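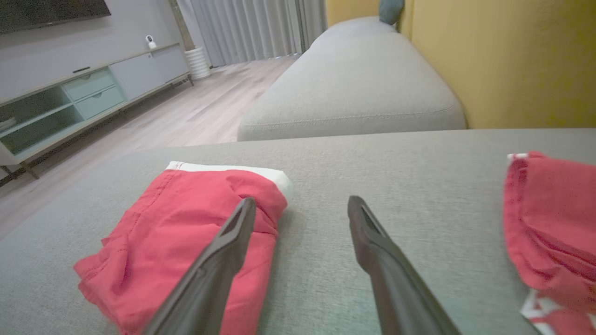

4.2 Intermediate resting places for clean laundry

Figure 3. Folded red shorts on a gray upholstered seat, coded as "folded, soft furniture."

The interval between drying and storage is poorly covered in household energy and water studies, which generally treat the laundry cycle as complete when the dryer or line is emptied. In the Jarnley sample, 201 of the 274 households recorded at least one intermediate resting place for clean garments during the diary period. A resting place was defined as any surface on which a clean item stayed for more than 13 hours before it was worn or put away.

Soft furniture was the most common category, ahead of beds, tables and stair treads. It was coded separately from beds because the two differ in how often they must be cleared. A bed is normally cleared by night, and this places an upper limit on dwell time. A sofa has no such limit where other seating is available, and dwell times in this category were accordingly more spread out.

Garments were coded by state as well as by surface. The Fasel scheme distinguishes folded, draped and heaped items and makes no further division within each state. An item was coded as folded if it had an approximately rectangular outline, whether or not creases were present. Figure 3 meets this rule: the shorts are visibly wrinkled, but the outline of the fold is clear. Aasen coding, applied to the same diaries as a check, adds a fourth state for items folded once along the waist or shoulder line. Agreement between the two schemes was good for shirts and trousers and weaker for small items, socks in particular.

Rewashing was the outcome of main interest. In 51 households, at least one item was washed again without having been worn. The reasons given in the diaries were loss of freshness, pet hair, and uncertainty over whether the item was clean – the last of these mostly for heaped items. Folded items on soft furniture were seldom rewashed, although they were often refolded. The diaries did not record ironing, so its contribution cannot be separated here.

Two limits apply. The diaries were kept in June, when line drying is common in Jarnley and indoor racks are little used. Winter dwell times may be longer. Storage space was self-reported, and the Emis floor plans were available only for rented homes – the comparison in Section 4.3 is therefore restricted to that group.

Home Issues Authors Data Search

Reader comments

Was the 13-hour cutoff tested against a shorter one? Overnight loads seem to fall on either side of it depending on when the dryer stops.

Table 5 in the supplement still uses the old label "seating" for soft furniture.

Would like to see the winter diaries if they are planned. Our racks are up from October on.

Contact the editorial office | Copyright 2026 | Back to top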